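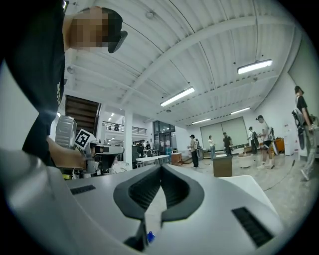
Hand-held demonstration

Hand-held demonstration is a way of showing a task to a robot in which a person does the task with a gripper held in the hand. No robot needs to be present. It belongs to the larger field of learning from demonstration, together with kinesthetic teaching (a person moves the arm of the robot directly) and teleoperation (a person controls the robot from a distance).

Equipment

The tool has a body to hold and a pair of fingers which open and close. The inner side of the fingers often has ribbed pads for better grip. In many systems a camera on the tool records the fingers together with the room behind them. A wide lens is usual, and straight lines such as ceiling beams look bent in it. Some tools carry a cube with square black-and-white markers on top. From such markers a camera can calculate the position and the angle of the tool.

Procedure

The demonstrator takes the object, moves it and puts it down, and the same task is repeated with different starting positions. When two people work together, each one holds a tool, and both recordings must be put on the same clock. Large halls are suitable for this work, but people walking in the background may disturb the tracking if it depends on fixed points in the room.

The Ornia collection, described by Shahla Sharifi and Nassoro Ondieki on 7 July 2021, contains 484 demonstrations of three tasks. Of these, 468 were kept for training. The others were removed for the reason that the position of the tool was lost during the movement.

Comparison with remote control

In teleoperation the demonstrator feels little or nothing of the contact force, unless the control device gives it back. With a hand-held tool the force is felt directly, and the work is usually faster. A disadvantage is that the hand can make movements which the arm of the robot cannot follow. Such recordings must be found and removed before training.

See also

Kinesthetic teaching
Teleoperation
Fiducial marker
Parallel gripper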